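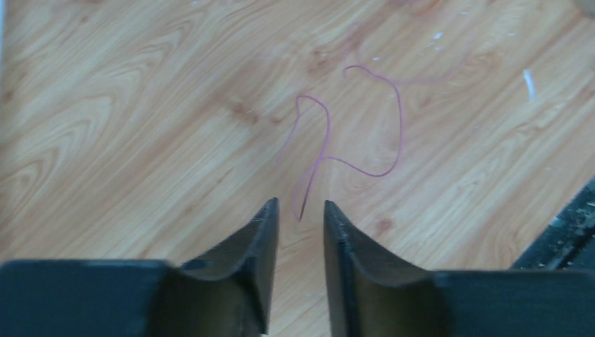 2018年2月21日。西马尔(Simard)家族捐赠文书的初步整理工作今日继续进行,本馆按既定安排处理热绍河(Jesau)沿岸水磨坊的往来账册与信札。上午主要核对第一批账册的封皮题名与内页年份,两者多有出入,已逐册登记备查。整理室的地面为浅色木纹,旧纸脱落的碎屑颜色与之接近,落地后极易忽略,故再次提请各位同事在翻检时于桌面垫衬深色绒布,收工前将绒布上的碎屑一并装袋,注明所属册号,不得直接清扫。此项要求去年八月已写入工作细则,近来执行有所松弛,特记于此。

关于题名与年份不符的问题,经与安妮克·科米耶(Annick Cormier)女士商议,暂定以内页首笔账目所载日期为准,封皮题名照录于附注栏,原字原样,不作更正。科米耶女士认为,磨坊主习惯沿用旧封皮,将用完的内页拆下另捆,再装入新纸,因此封皮往往早于内页。本人原先推测系后人重装时错配,今日见到一册封皮内侧留有几层不同颜色的缝线,科米耶女士的说法较为可信。但也有个别账册封皮反而晚于内页,这一情形尚无法解释,留待后续比对。

账册内容以谷物收付为主,间有修缮支出。笔迹至少出自两人之手,前一人字形方正,数目书写极为规整,后一人潦草,常以略语代替客户姓名。略语表尚未编成,目前只能确认其中少数几个,所依据的是信札中同一时期的全名。为避免误认,凡不能与信札互证者,一律在著录时照抄略语,后加问号。有同事提议径以推定姓名著录,以便读者检索,本人不赞成。检索固然方便,一旦推定有误,错误将随目录流传,日后更正需逐条回溯,代价甚大。此事今日未作最后决定,待月末馆务例会讨论。

信札部分进展较慢。磨坊与下游洛洛夫(Lollov)镇粮商之间的通信数量可观,议题反复围绕水位、闸门开启时限以及磨石更换。其中一封信谈及春汛期间闸门连续开启36小时,致使下游一处堤岸松动,粮商要求磨坊方面分担修复费用。磨坊主的复信措辞客气,但始终不提金额,只详述上游降雨情况及本人夜间看守闸门的辛劳。此后双方再有数次往来,最终如何了结,现存信札中未见下文。账册同年支出栏内有一笔付给石匠的款项,数额不大,用途只写“岸”字,或与此有关,亦可能是磨坊自身护岸的费用。著录时已将两处互相注明,不下断语。

另有一封信颇为特别,写信人为磨坊主之妹,时居外地,信中询问家中老梨树是否仍在结果,并托兄长转告厨房不要再用铜锅熬制果酱。信纸背面则是磨坊主演算磨石磨损的草稿,数字密密排列,与正面内容毫不相干。按通行做法,应以信件立目,背面草稿作为附属内容记入。科米耶女士提出,草稿对于了解磨坊经营的价值高于信件本身,宜另立一目。经讨论,同意分立两目,共用一个实体编号。本人对此仍有些保留,分立过多,将来清点实体时容易产生混乱,但就本件而言,理由是充分的。

下午处理保存事宜。普里尼卢姆(Prinilum)公司供应的无酸纸盒已经到馆,经量度,内径较订单所列略窄,账册中开本较大的几册平放时边角受压。已致函该公司,请其说明尺寸差异的原因,并就更换事宜作出答复。在收到答复之前,大开本账册仍使用旧盒存放,旧盒内侧加衬中性纸,不得为迁就新盒而将册页斜置或弯折。小开本账册与信札可先行装盒。装盒次序依实体编号,不依年代,以免日后补录时频繁移动。

整理室的湿度今日记录偏低。入冬以来供暖持续,室内空气干燥,部分信纸边缘有翘起的迹象,展平时尤须缓慢,不可用力按压折痕。已与设施管理部门沟通,请其将整理室的供暖时段与阅览室分开设定。对方答复须待管线检修之后方能调整,具体时间未定。在此之前,每日取用文书的数量宜适当减少,已取出者当日归还库房,不在整理室过夜。此项规定适用于包括本人在内的全体人员。

傍晚前接待一位读者,来自洛洛夫镇,正在撰写该镇桥梁沿革的短文,希望查阅本批文书中有关旧桥的记载。因整理尚未完成,依规不能提供原件,仅就已著录部分作了口头答复。信札中确有一处提到旧桥,称运粮车须在桥头卸去部分货物方可通行,但未说明桥的位置与式样。读者告知,镇上老人传言旧桥曾设有木制栏杆,涂成蓝色,问文书中能否印证。目前所见材料并无此类内容,已如实相告。读者留下通信地址,待目录公布后另行通知。谈话中得知,该镇教堂另存有一册桥捐簿,若情况属实,与磨坊账册中的捐款支出或可对照。拟于下周去函询问能否借阅或拍摄副本。

关于目录说明的写法,今日重读了前一稿,感到有几处需要修改。其一,前稿称磨坊“经营长达70年”,依据仅为首末两册账册的年份,而中间有若干年份全无记录,是否连续经营并无凭据。应改为“现存账册前后相距约70年”。其二,前稿将热绍河写作磨坊唯一的水源,但信札中数次提及一条侧渠,旱季由该渠引水,渠名不一,一时称“上渠”,一时称“磨渠”,是否同一条尚待辨明。其三,捐赠经过一段用语过于热烈,与目录体例不合,宜删去形容之辞,保留捐赠人姓名、捐赠日期与移交方式即可。捐赠人的感谢信另有专档存放,不必在目录说明中复述。

科米耶女士对第三处修改有不同看法,认为捐赠人家族数代保管这批文书,曾在迁居时舍弃家具而保留账箱,此类经过本身即属文书流传史,读者应当知晓。所言有理。本人拟另辟“保管沿革”一栏,将迁居一事平实写入,并注明系捐赠人口述,未见书面佐证。措辞由科米耶女士起草,本人复核。

今日尚有若干事项未能完成。账册中夹有植物碎叶一片,位置在某年秋季收付页之间,已连同原页位置记录,单独装入纸袋,是否需要鉴定待定。磨石供应商的名称在不同信札中拼法各异,须统一制作参照表。信札中的度量单位与账册所用者不尽一致,换算依据尚缺,曾查阅馆藏地方度量手册,其中所列斗量与磨坊所用似有差别,差别来自地区还是年代,未能判断。以上各项移入明日工作单。

闭馆前复查库房门锁与登记簿,今日取用文书均已归还,签字齐全。仅有一册账册归架时放入相邻一格,随即更正,并在登记簿上注明更正时间。明日上午先处理略语表,下午继续洛洛夫粮商来信。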